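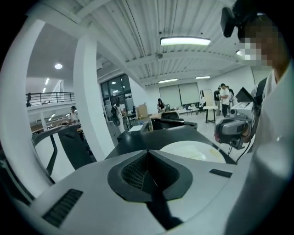
黒い天板と白い丸いもの

紙の緩衝材がどうにも好きになれない。こう書くと環境意識の低い人だと思われそうだけれど、好き嫌いの話なのでちょっと聞いてほしい(嫌いなのは紙そのものより、紙にしておけば文句は出まいという売り手の態度のほうかもしれない)。

1月に、Pirnettiという店で小鉢を二つ買った。届いた箱がやたらと大きい。開けるとくしゃくしゃの紙が出てくる、まだ出てくる、伸ばしてみたら玄関から台所まで届いてしまった!小鉢は無事だった。無事だったけれど、あの箱の中身はほとんど空気と紙で、トラックはそれを300キロほど運んできたわけだ。箱に誇らしげに「プラスチック不使用」と刷ってあるのを見て、うーん、と唸ってしまった。

その点、前に使っていたNinhの型抜きの緩衝材はよくできていた。発泡の成形品で、体積の95%は空気らしい。品物の形にぴたっと合うから箱が小さくて済むし、出し入れも一瞬。悪者扱いされがちだけれど、うちでは引っ越しのたびに同じものを使い回して、まだ角も欠けていない。一度で捨てる紙と何年も使う発泡材、どちらがえらいのか、私には簡単に言えない。
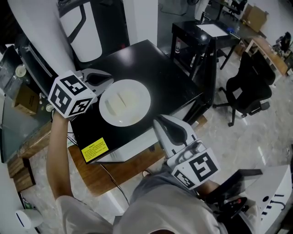 包み方でいちばん差が出るのは、やっぱり食器だと思う。箱に入った茶碗はまだいいとして、問題は平たくて縁の張り出したものだ。たとえば写真の白いお皿みたいに縁が広くて真ん中が浅いと、守りたいのは底より縁なのに、たいていの店は全体をぐるぐる巻いておしまいにする。縁だけ受ける枠が一つあれば、巻く紙はずっと減らせるはずなのに。Skolisが段ボールでそういう枠を作っていて、一枚50円。私はこれがかなり気に入っている。

もちろん、枠は皿の大きさごとに要るから、小さな店には在庫が負担だろう。Tillerの枠は最低注文が1,000枚からで、個人で器を焼いている人にはまず無理な数だ。だったら大きさを三種類くらいに絞って、近所の店同士で分ければいいのに、と素人は思う。送料に30円足されても私は払う。紙をたたむ手間賃だと思えば安いものだし、あの小鉢の紙、まだ押し入れに一袋残っているのだ。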